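The town next to mine is getting a research reactor, or so the sign at Gurkau says. The sign has been there for 12 years. It shows a smiling family walking a dog past a cooling building, and at some point the sun bleached the father's face off, which I try not to read as a forecast.

I went to the public information evening in August, mostly for the sandwiches. Reto Berchtold from the operating company gave the talk. The reactor will be small, he said, and used for medical isotopes and materials testing, with no electricity going anywhere. A man behind me asked what it would do to his power bill. Berchtold explained again. The man asked again. They could have gone on like that until the license expired.

I did learn some things. The environmental file runs to 2838 pages and can be read at the town hall, between two and four in the afternoon, at a desk with one chair. I asked for the part on spent fuel and was handed a binder labeled "Parking." The spent fuel was in there too, behind the parking.
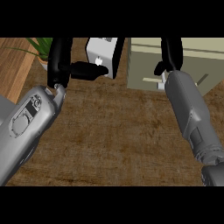 Two robot arms over a brown floor, computer-rendered.

Faustine Ferrand, who sat on the old safety panel until it was merged with the new safety panel, got the only real question in. She wanted to know who pays for taking the thing apart at the end. There is a fund, said Berchtold. How much is in it? He said the fund was "established." She wrote that down very slowly, and the room got quiet enough to hear the coffee machine.

I'm not against it, for the record. My aunt needed a scan last winter and waited weeks for it – something about a supply problem – so I can see the point of making isotopes closer to home. I would just like to see the number for the fund, and maybe a second chair.

Comments on the file are open until the end of the month. Over 400 have come in so far, and the clerk told me most of them are about parking.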